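Balloon hour returns to the Kuo Street hall in March

If you missed the last one, good news – the paper balloon table is coming back to the Fevevon craft afternoons, and I for one can't wait. I spent far too long there last time and went home with glue up to my elbows (worth it!).

Ngan-ling Huang, who runs the afternoons, is keeping the same dark tables and opening the doors at 2 p.m. The idea is simple enough: blow up a balloon, cover it in crumpled tissue and paste, and let it become a bowl or a lantern. A pale blue balloon is my pick, as you can tell where the white paper doesn't cover it.

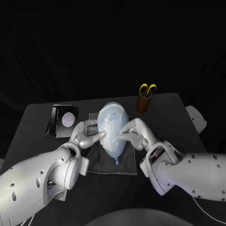 How many layers does a tissue bowl need?
Four is plenty for a small one, with a night of drying before you pop the balloon.

There's a cloth corner this year too, and that's where I'll be hiding once my bowl is pasted. You take a piece of white cloth, pinch it at both ends and twist until it goes ropey. Ngan-ling ties hers with string and dunks the lot in dye, and the folds keep the color out in stripes. Mine came out blotchy, but my sister loves it.
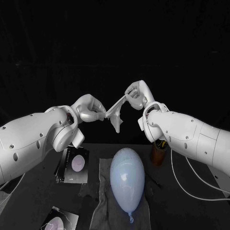 What kind of cloth takes dye best?
Plain cotton, washed once beforehand and with no fabric softener.

The hall has room for 164 people across the afternoon, and roughly 200 asked last time, so put your name down at the Tistimach desk early. Bring an apron – the paste gets everywhere. Tea is free and the cake is not.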